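Notebook, paint bench
November, started 8:40

Carrying on with the wall color trials for the Hadine corridor. The client wants strong colors, one per wall section, and an orange floor. Widmer sent new tint bases last week and the old recipes don't match them, so every color has to be mixed again from scratch.

Mixed 300 g of the yellow first. Too green under the bench lamp, fine at the window. Added red oxide a drop at a time until both looked the same, 46 drops in all. Wrote the recipe on the lid and on the card.

The orange was easier. One coat of the Plakness primer under it covers well — two coats made no difference I could see, so we can save the time. Sanded the second board anyway to check the bond, and it held.

Bright walls that close together throw color onto each other, so judge each card next to its neighbor and never alone on white paper.
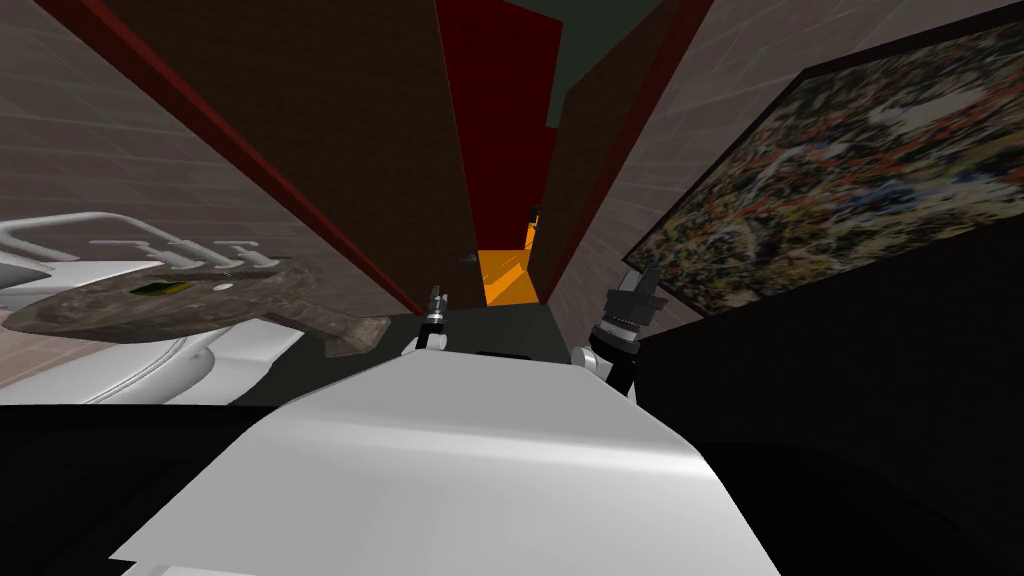 Drying and rub test

Boards went on the rack at 11:15. Yellow was dry to the touch by lunch, orange still tacky at the corners. Ran 157 rubs with the damp cloth on the old Nullau sample before the color started to lift. The target is 300, so that one is out.

To do:
Repeat the rub test on the new boards once they have cured.
Order more red oxide, the jar is nearly empty.
Ask Widmer if the matte base can be tinted this dark.
Label the blue cards — two of them have the same number.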